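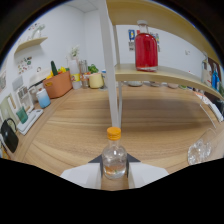
The technician who looks after the hand-held grippers at Fundside's Plemedberg site starts each session with the fingers. "If the two tips don't meet square, nothing after that is worth recording," she said when we spoke in June.

The unit is a Gilchrist two-finger tool with a wide-angle camera fixed above the jaw. She closes it by hand and checks for light between the dark inner edges, then measures the full opening. Hers is set to 66 millimetres. Anything under 60 goes back to the bench.

"The pads wear on the inside first," she said. "You see a shine, then you start losing small glass bottles." She changes pads in pairs and logs the change against the tool's serial number. The log had reached 131 entries.

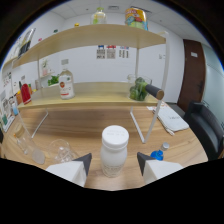

Bottles are her preferred test pieces. A rounded shoulder shows up a misaligned finger quickly, and a screw cap gives the camera a clear edge for the focus check. She works at a wooden table with a two-tier shelf behind it, and leaves the shelf stocked – a bare wall gives the Tramo tracking software too little to hold on to.

The camera mount takes the most attention. Its screws are tightened in a cross pattern, a quarter turn at a time, and marked with paint. "If the paint line has moved, I recalibrate. I don't try to judge it by eye."

Recalibration takes 28 minutes, most of it spent on the tilt passes. The tool is rolled well over to each side with a bottle between the fingers, and the tracked path is compared with the last good one.
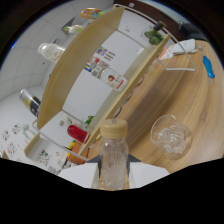

*Plastic bottle between the fingers, tool tilted.*

Cleaning is plain work: a lint-free cloth for the lens, a damp one for the pads, no solvent on either. She would like a better finger hinge. The present one has a pin that creeps out under load, and she presses it back at every pad change.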